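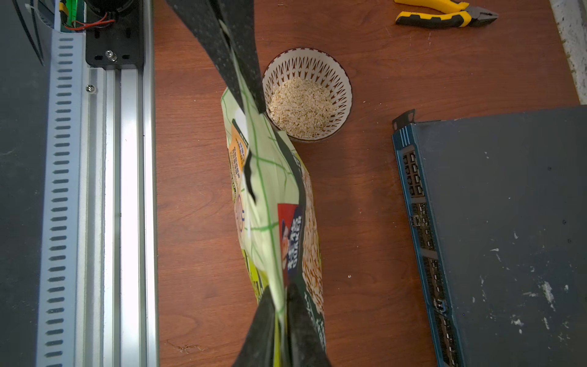

Breakfast on a budget: notes for the Dodgate talk

Home / Talks / Recipes / Contact

Start slow, mics are bad at the back. Thank Pringle hall for the room.

Open w/ question: who skipped breakfast today? Wait for hands.

- Oats first. Cheap, keep for months. Dry goods shelf, lid on tight
- Soak overnight, equal parts oats and milk. Fruit goes in the morning or it gets mushy
- Microwave version: 90 seconds, stir, let sit. BIG bowl, it boils over

Eggs. Batch of 4, boil Sunday-style for the week... skip if runing late

Paltum survey story (the toast one). Keep it short, last time it ate up half the talk

Kids' lunches - only if someone asks

Sugar part: read the label out loud, let them guess. Then the 400 calorie muffin. Pause. Somebody always groans

Handout: 3 recipes, printed both sides. Meal planner is on the Ziteo page, say the adress twice

Questions. Stop on time, yoga is in right after

Last updated: October

Contact us | © Dodgate Community Kitchen | Back to top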